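Three months with Cellora, and do I renew

Some readers asked me by e-mail if the Cellora service is worth the money, so I will try to answer it properly. I pay for it myself, from the small budget of our lab in Trullcombe, and they did not ask me to write anything.

For those who come from my older posts on soldering: I now spend most of my week on recordings made with hand-held grippers. A person holds the gripper, does an ordinary household job with it, and the camera on the gripper records. Later a robot arm is supposed to learn from these recordings. To make them is the easy part. The hard part is to look through everything, cut it, throw away what is bad and write down what happens in each clip. Cellora sells this second part. You upload, their software cuts the recording into single actions, a human checker goes over it, and you get back the clips with a text for each.

I took the middle plan, which they call Gunberg. It includes 300 clips for every upload day and one checker who stays with your project. There is a cheaper plan, Wong, without a human checker. I tried it for one evening and I can't recommend it if your recordings are made in real homes. In Wong the software made two actions out of one each time the fingers stopped for a moment, and when both hands worked together it gave me the text of only one hand.

With Gunberg this is much better. My checker is Reet Sproģis and I wish to say that she is the best thing in the whole product. She writes short questions in the margin ("is the lid on purpose left open?") and she waits for the answer before she closes the clip.

Most of our material from September is bedrooms. Plush toys, bags, clothes, packages with soft film, everything that bends when you press it. I chose this because a plastic cup is the same cup in every clip, but a knitted thing has a new shape each time you put it down, and I wanted to see how the service manages that.

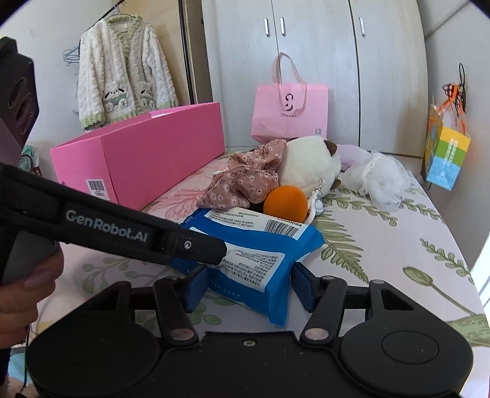
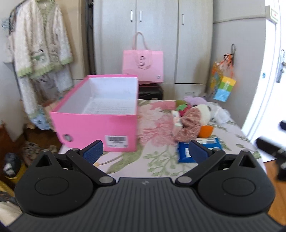
Bedroom set, the task with the pink box.

In total I sent 1873 clips and got 1746 back as accepted. The rest was refused, mostly for motion blur, and with a reason written next to each. I looked at the refused ones again and agreed with nearly all. In nine cases I wrote to complain, and they took the clips back in without discussion.

Now the things I don't like. The upload page forgets where it was when the connection breaks, and you start the file again from zero. In our building this happens often in the afternoon, so I got used to start the upload after 10 p.m. and go to bed. The names of objects are also a problem. The list they offer has "toy" and "soft toy" and "stuffed animal", all three, and if you don't decide in the first hour which one you use, you will find all of them in your data later. I made my own list and sent it to Reet, and from that moment it was fine, but the form for this is hidden under Billing - I don't know why.

Also the texts are sometimes too polite to the operator. If I try to grasp a package two times and the first time I miss, the text says "picks up package". For me the miss is important, I want to have it written. You can switch on "report failed attempts" in the project settings, it is off when you start. Please switch it on before you send the first file, it can't be applied to old clips.

About the price I will say only that it is one bill per month and it was always the same sum, which pleased our accountant. You can stop with two weeks' notice.

I will renew Gunberg for the kitchen recordings. For these we have two new operators, and I must still teach them to move slower near the sink. If someone uses Cellora with recordings of both hands at the same time, please write to me how you name the hands, I have changed my system twice already and am not happy with it.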